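Section 4. Registering a Public Assembly in the Prulden Notice System

This section is intended for duty officers and for organisers who hold an account. It replaces the guidance issued before 2020-04-11.

4.1 Before you begin

Have the proposed route, the start and finish times and the name of one responsible organiser to hand. Static gatherings of fewer than 15 people do not require an entry. 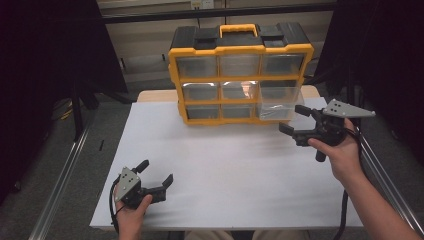 4.2 Creating the notice

1. Sign in and select New Notice.
2. Enter the organiser's full name and a telephone number that will be answered throughout the event.
3. Choose the district from the list. For marches that cross from Mollau into Lakatos, select both.
4. Draw the route on the map. The line must follow streets open to pedestrians.
5. Enter the expected attendance. Where this exceeds 474, the Stewarding page opens and must be completed.
6. Select Submit and record the reference number.

Note: A notice left unfinished for 47 minutes is closed without being saved.
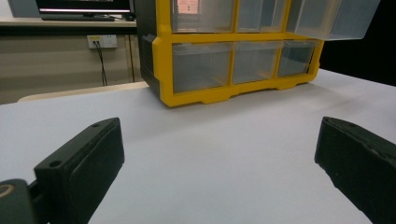

4.3 Amending or withdrawing a notice

1. Open the notice by its reference number.
2. Select Amend or Withdraw.
3. State the reason in the box provided.
4. Confirm. The duty officer for each district is informed by message.

Caution: A withdrawn notice cannot be restored. A new one must be entered.

4.4 Recording arrests and dispersal

Only officers with supervisor access may complete this page. Enter each arrest separately, with the time, the street and the alleged offence. Do not enter the names of persons under 18.

Questions about access should be addressed to Tuva Hägglund, Records Office, Mollau. 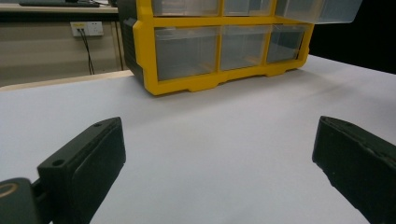 Yellow storage organiser with clear drawers, on a white tabletop.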